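Holst season finale: subtitles drift out of sync on Puvum (Verkix stick) -- SOLVED
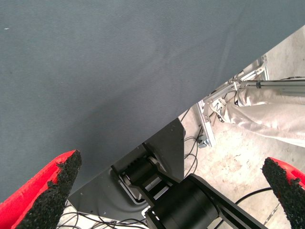 Posted by the Fledico watch-along desk | Category: Streaming & playback | Status: Closed, fix confirmed

First off, what a finale! If you haven't seen it, don't worry, I'm keeping this log free of spoilers apart from naming a location or two. I host the Holst watch-alongs for the Fledico fan site, and I wanted to write this up properly while I still have my notes, as several people in the thread had the same trouble and we had a great time chasing it down together.

The problem

Playing episode 9 of Holst in the Puvum app on a Verkix stick, with English subtitles on. Everything lines up at the start. After the first ad break the subtitles come in early, and after each break they get earlier still. By the big dinner scene you're reading the reply before the question has been asked, which for this show is a disaster (that dinner is all pauses and glares, and the lead actress plays it beautifully).

Sound and picture stay matched the whole time. Only the text moves.

Setup

Verkix stick, plugged straight into the TV
Puvum app, the plan with ads
Home Wi-Fi, speed fine, no buffering
English subtitles, size Large, yellow on black

What I tried

7:40 pm. Closed the app and opened it again. Resumed from where I was and the subtitles were perfect! I was very pleased with myself until the next break, and then off they went again.

7:55 pm. Turned subtitles off and on from the playback menu. No change at all. The text comes back just as early as before.

8:05 pm. Restarted the stick from the settings menu. Same as closing the app: good until an ad plays, then early.

8:20 pm. Tried episode 8 to see if it was the whole season. Nope, clean through two breaks. So it looked like a finale problem. Tried the pilot too, partly for science and partly because I love the harbor opening. Also clean.

8:45 pm. Watched the finale on my laptop in a browser, same account. Subtitles right where they should be, ads and all. At this point I posted in the thread and asked who else was seeing it.

What the thread came back with

You all were wonderful. One person on a Verkix stick had the drift. Another, also on a Verkix, didn't, and the two of them swapped settings line by line until they found the one that was different: "Match frame rate" was switched on for the person with the drift. It was on for me too. I have no memory of ever touching it.

A different reply pointed out that the finale has an extended recap at the front, and wondered if that was throwing off the count. I tested that by skipping the recap and it made no difference, but it was a good thought and worth ruling out.

The fix

1. Quit the Puvum app completely.
2. On the Verkix stick go to Settings, then Display, then turn Match frame rate off.
3. Still in Settings, go to Apps, then Puvum, and choose Clear cache. Leave Clear data alone or you'll have to sign in again.
4. Restart the stick and wait 5 minutes before opening Puvum. I tried it without the wait once and got the drift back. I can't explain that part.
5. Start the episode from the beginning, not from Continue Watching.

Step 5 matters! I skipped it on my first try and thought the whole thing had failed. The old resume point seems to bring the bad timing along with it.

Result

Finale played start to finish with the subtitles in place 100 percent of the time. I stayed up far too late and cried again at the train platform. Two others in the thread followed the same steps and reported back with good news.

Reply from Puvum support

I sent them the steps and they answered the next morning, which I appreciated. They said they could reproduce the drift on the stick and had passed it to the app team. A fix is planned for the September update. They also asked for the volume and bitrate readings from the hidden stats screen, so if you still have the problem, hold the back button during playback and copy down what it says.

Still open

The Danish track is a separate issue. A member says the text is in sync but a few lines go missing when two characters talk over each other. I haven't been able to see that one here, so please start a new ticket for it and mention your app version.

Also, volume drops to 50 after some ad breaks on my stick. It did that before the frame rate change and it still does. Any ideas welcome!

Next watch-along is the pilot again, by popular demand, starting at 8:00 pm. Subtitles on -- bring snacks.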